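Starting fractions again from the beginning

We stopped doing fractions in November. My younger one, who is nine, had reached the page on adding unlike denominators and could do every sum on it, and then told me at lunch that a sixth was bigger than a quarter. I asked her why and she said six was bigger than four. So the page of ticks didn't mean much, and I put the workbook back on the shelf.

I have been home educating for a good few years now and I have seen this before with her brother. He learned the steps for long division by heart and could carry them out without any idea what he was dividing. I let it go on too long with him and it took most of a winter to undo. This time I wanted to go back sooner.

What follows is what we did instead. It isn't a scheme and I haven't tested it on anyone but my own two and, on a couple of afternoons, Emese Hajdu's boys from down the road.

Putting the workbook away

We had been using the Plorkwood arithmetic books, the second level. I don't have anything against them. The practice pages are clear and there is plenty of white space, and she likes that they have a space for the date. The trouble is that the fractions chapter spends one page on pictures of shaded circles and then goes straight to the rules. If a child gets the idea from the circles, fine. Mine coloured them in nicely and moved on.

I told her we were having a break from the book and would go back to it later. She asked if that meant a break from maths, and I said no.

Paper strips

The first thing was strips of paper, all cut to the same length. I used 30 cm because that is the length of our ruler, and because 30 divides easily by most of the numbers you want at the start. Halves are 15, thirds are 10, fifths are 6, sixths are 5. Quarters come out at seven and a half, which she found annoying, and we did those by folding.

I had her make each strip herself. One whole, one in halves, one in thirds, and so on up to tenths, leaving out sevenths and ninths. She wrote the fraction in every section. It took two mornings and there was some complaint about the tenths.

Once they were made, we laid them one under the other and I asked her the same question I had asked at lunch. She looked at the quarter and looked at the sixth and said, "Oh." I didn't say anything else about it. We put the strips in an envelope and she kept them by her place at the table.

Raymonde Caron, who taught infants for years before she retired and who I often ring when I'm stuck, told me to leave the strips out for much longer than I thought necessary. Her view is that adults take the equipment away as soon as the child gets one right answer. I would have taken it away after the first week. We used it for six.

Asking which is bigger, every day

After the strips were made I stopped setting sums altogether. Each morning I wrote two fractions on a scrap of paper and she had to say which was bigger and how she knew. That was the whole lesson some days. She could use the strips, or draw, or just talk.

I kept to a rough order. First came pairs with the same top number, such as a third and a fifth, then two thirds and two fifths. Next were pairs either side of a half, so three eighths and three fifths. The last group was pairs that are both one piece short of a whole, like five sixths and seven eighths. That last group is good. It took her a few days to see that you can compare the missing pieces, and she worked it out without me, while she was meant to be clearing the breakfast things.

I wrote down what she said in an exercise book, in her words. I'd recommend that. It is useful to look back at, and I can see now that she was saying "more pieces" to mean two different things for most of a fortnight, which I hadn't noticed at the time.

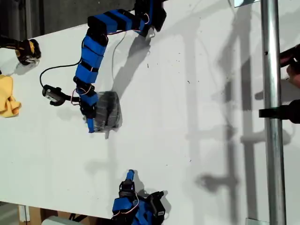 Fractions that aren't circles

Corina Gruber lent me a box of wooden pieces from Bovdale, a set of hexagons and triangles and so on, and we used it to get away from circles and strips. The nice thing about them is that the whole can change. If the hexagon is one, the triangle is a sixth. If the trapezium is one, the same triangle is a third. She didn't like this at all on the first day. She said the triangle was a sixth and that I had told her so.

We did a bit more of this with food and with measuring jugs. Half of the small jug and half of the big jug are both a half, and you can pour them out and see that one is a lot more water. I think this was the piece she had been missing, more than the business with the quarter and the sixth.

Her brother joined in for some of it. He is twelve and said it was babyish, and then got one of the hexagon questions wrong.

Back to adding

When we went back to adding I started with the strips again. A half and a third, laid end to end, don't match any of the halves or any of the thirds. They do match five of the sixths. I let her hunt for the strip that fitted. After several of these she said it would be quicker to know beforehand which strip to get, and that seemed the right time to show her how to find a common denominator. She already knew the method from the Plorkwood book, of course. She said, "It's that thing."

Things I'd do differently

I would start with card. Ours went soft and two of the strips had to be made again, and the new ones don't quite match.

I would also bring in number lines earlier. Esi Quaye pointed out that a child who only ever sees fractions as pieces of something may have trouble placing one and a quarter, and she was right, mine did. We are doing number lines now, on a long roll of lining paper down the hall.

We opened the workbook again last week at the same page. She did it more slowly than the first time and got one wrong, and found it herself when she checked it against a half. Next is taking away, and after that I'll have to think about multiplying.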